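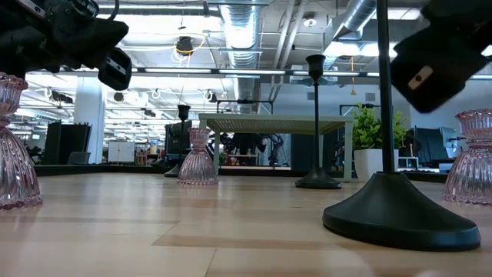 The two-arm table at Jonden, with black holders, pink pieces and a plant set out.

Hi all, it's been a good stretch since the May report, so I'll try to keep this short (I never do). Quick reminder of what Vilo is paying for: getting the arms to take over the dull part of table setting for our display sets, so our people can stop doing the same pick-and-place all shift long.

We've logged 207 runs so far! The black ones with the thin stems are still the fussy ones. If the fingers come in a bit high, they catch the stem and the whole thing tips, so we've been practicing a lower approach with the gripper wide open before it closes. The pink ones are friendlier, I think, just because there's more to get hold of.
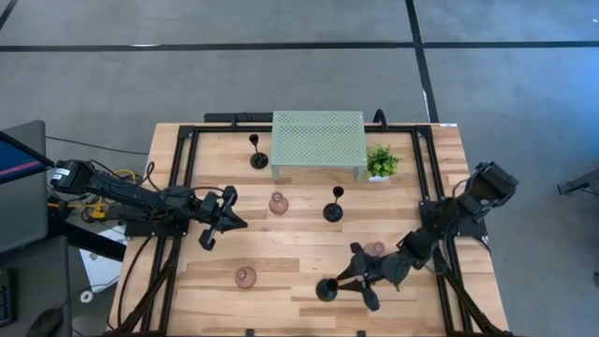

We also slowed the last part of the reach way down, and the crew on the packing side liked that a lot more than I expected. They told me the old speed made them jumpy, and I can't blame them!

On the people side, 14 of the staff have now had a turn running the arms, and two have asked to move over to it for good. I'd love to say yes, but their hours still come out of packing, and Gwilliam (our sister shop) can only lend us cover through the summer. A few folks are worried about losing shifts, too. I told them what you told me, that no hours get cut during the project, and I'd really like that in writing before the next staff meeting.

Money is fine. The Zular training sessions cost less than planned, so I'd like to put the leftover toward spare fingertips and a second set of pieces. Could you let me know if that's okay? I'll send the run log and the receipts separately once I've cleaned up the spreadsheet.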